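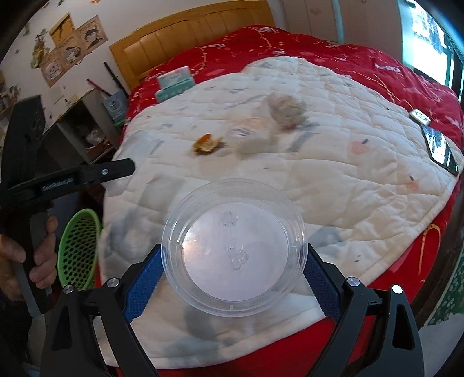

Bedroom clutter is usually measured at the wardrobe, which misses the bed. In a survey of 1,432 households run from Murnbridge, Shobha Annamalai logged where small objects were put down during the day, and the mattress ranked second after the kitchen worktop. A round clear plastic container is a typical entry: light and easily lost against a white quilted blanket. Her method is to stand a basket by the bed, such as the green one with round holes, and empty the whole surface into it before any sorting begins.

Sorting follows by destination. Tissues go to the bedside, electronics to a shelf, and empty containers to the kitchen or the bin. Georges Daher, who timed 113 clearances for the study, found that people who sorted on the bed itself tended to stop halfway. Tissue packs were the item most often left, usually near the top of the covers.
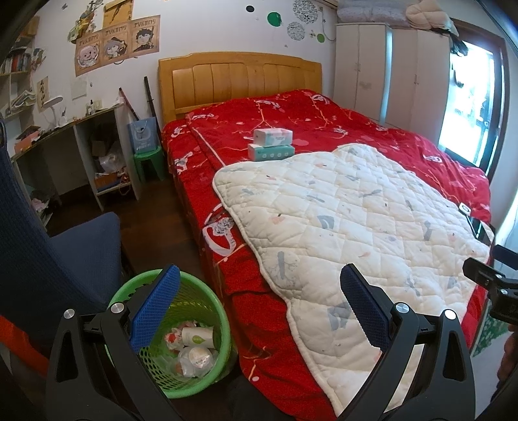
Straightening the layers

Work from the bottom up. Pull the bedspread level on both sides, then lay the quilted pad square to the headboard and flatten its border by hand.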